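Puria Case Reader 2, desktop edition

Reviewed for the reading room page

The Puria Case Reader 2 is a program for reading and marking up court opinions. It runs on an ordinary desktop computer, stores its files locally, and is sold mainly to law school clinics and to public libraries that keep a legal collection. I used it through August to prepare a short course on dissenting opinions in state appeals courts. The course packet came to 297 pages of majority text, dissents and concurrences, all scanned from bound volumes.

Installation took one restart. The program asks for a folder, reads every file in it and builds an index. On my machine the full packet was indexed before I had finished typing the course title into the settings page. Scanned pages go through text recognition first, and that step is slower. Pages with two columns came out in the right order. Pages with long footnotes did not, and in several opinions the footnote text was dropped into the middle of a sentence in the body.

The main window has two panes. The opinion sits on the left and the notes on the right. A note is tied to a paragraph, and it stays tied if the file is reindexed. Each note can carry a tag for the judge, the legal question and the outcome. Tags are limited to 40 characters, which is too short for the way most appeals questions are phrased. I ended up with a private list of short forms and a printed key.

Separate opinions are the reason to buy this program. Case Reader 2 splits a file into majority, concurrence and dissent, and it can show two of them side by side with matching passages lined up. If a dissent quotes the majority, the quote is linked back to its source. The match is done on wording only. A dissent that restates the majority in its own words gets no link, and the link must be made by hand. 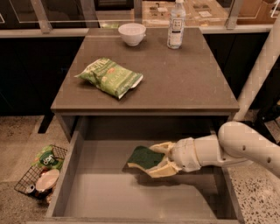
By Afroza Gamage
Posted 23 Sep 2018 in Reviews, Law and Courts

Search is fast and literal. A search for "standing" returns every judge who was standing by a decision along with every discussion of who may bring a suit. The older Rutov reader, which I used for years, lets the user limit a search to headings and holdings. Case Reader 2 has no such limit. It does allow a search by author, and that works well as long as the name on the opinion was recognized correctly. Names with accents are a weak point. One judge in my packet, Hájek, was filed under two spellings, and merging them meant editing each entry.

Citations are checked against a table that ships with the program. Out of 885 citations in the packet, most were recognized on the first pass. The failures were nearly all of one type: short-form citations that appear before the full citation, as happens when an excerpt starts in the middle of an opinion. The program marks these in orange and leaves them alone. It should offer to fill them in.

Export covers plain text and a print layout. The print layout puts notes at the foot of the page with paragraph numbers, and the line breaks are clean. There is no export to the Nesirura format, so anyone sharing notes with a clinic that uses it will have to copy them over manually.

The manual is short and accurate. The section on backups should be read before any real work is done, as notes are kept in a separate file from the opinions and moving only the opinions folder will leave the notes behind.

Good: side-by-side view, stable notes, two-column recognition
Poor: footnote handling, tag length, name merging
Missing: search by section, Nesirura export

I would recommend it for a packet of modern opinions with clean scans. For older volumes with heavy footnotes, plan on correcting the text first, or stay with Rutov until the recognition step is updated.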